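20th May - fan data notebook, Hastilside account

Second pass through the season-ticket survey this morning, with coffee, and I'm much happier with it than I was in April. We sent it to 988 members and got 820 back, which is a silly response rate for a sports club (I've had surveys limp home with a tenth of that!). The prize draw for the signed shirt did the heavy lifting, I'm sure, so I'm reading the "how much do you love the club" answers with one eye shut.

The part I keep going back to is the halftime question. Valico wants its name on the big screen for the whole break, and 67 people wrote in the free text box that they don't look at the screen at all, they're in line for food. I hadn't even asked about food. So I pulled the app logs for the last 2 home games and sure enough, there's a fat bump in phone use right after the whistle, then it dies once people get to the counter.
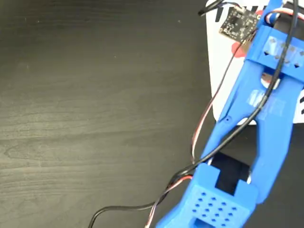 Svitlana Levchenko thinks I'm reading too much into the app bump. Her note on my draft says people open the app at halftime to check other scores, and a sponsor banner there will get swiped away like everything else. She'd put Valico on the food line itself: cups, trays, the pickup screens. "Ask Procházka what they paid for the cups last year," she wrote, "and then tell me the big screen is good value."

Fair point, and I did ask. No answer yet. I've split the logs by screen anyway - scores, tickets, shop - so we can see where the bump really sits. The scores tab was missing a chunk of the second game, so I need a fresh export before I trust any of it.

Other bits: Drorance still has the old seat map in its dashboard, so the family stand shows up under "away." I fixed it by hand in my copy, don't use the shared one. Also the age question let people pick two boxes, my fault, I've kept the first pick and marked those rows in yellow.

Next: new export, chase the cup price, redo the halftime chart with food and phones side by side.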